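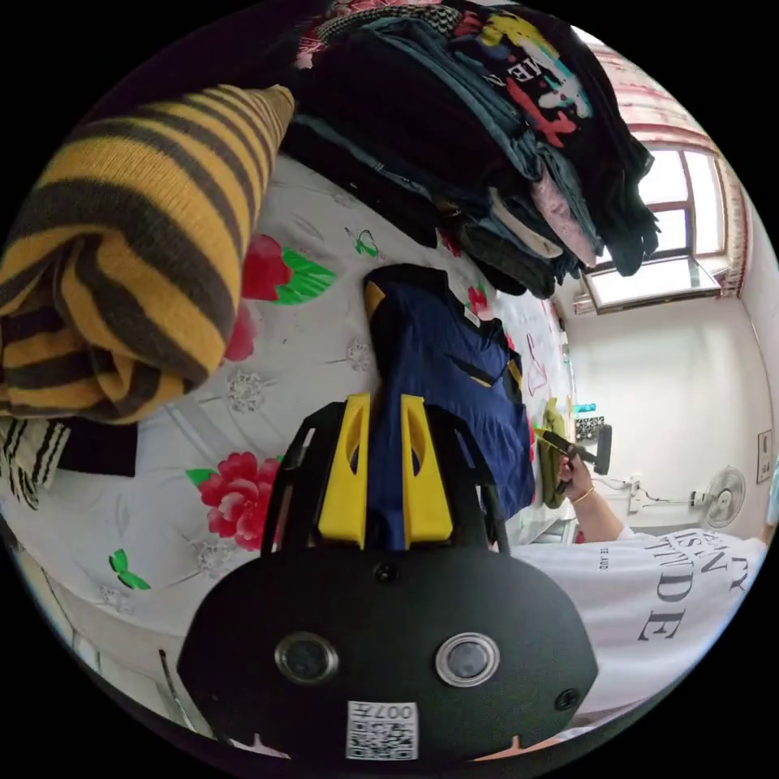
The Kundale route is up and running again, so let me start with that, as I know it's the bit you've been waiting for. We've flown it every Friday since the start of November, and Vutby gets its own stop on the way back if the wind lets us in. I'm packing for the next trip as I write (navy blue t-shirt half folded on the bed, clothes stacked beside it), so forgive me if I jump about a bit!

Passengers first. We carried 784 people this quarter, with the little nine-seater doing most of the short hops out of Doltside. The bigger plane averaged 85 per cent full on the weekend runs, which I'm really chuffed with. Vutby is slower. Some 24 people got on or off there all quarter, and most of them were going to the clinic. I'd still like to keep the stop until spring, if your grant can stretch to it.

Lutz Wendt has finished the new winter timetable and it's miles better than the old one - the ferry link works in both directions now. Olesia Hordiienko is training two more people on the check-in desk, so we can open it before seven in the morning.

The sticky point is de-icing. Didenko have quoted for a second-hand rig, but the price doesn't include delivery and I've asked them to have another go at it. Until that's sorted we borrow the one at Kundale, and we lost two morning flights waiting our turn.

Fuel spend is on budget. I'll send the full sheet over once I'm back at my desk, along with Lutz's timetable.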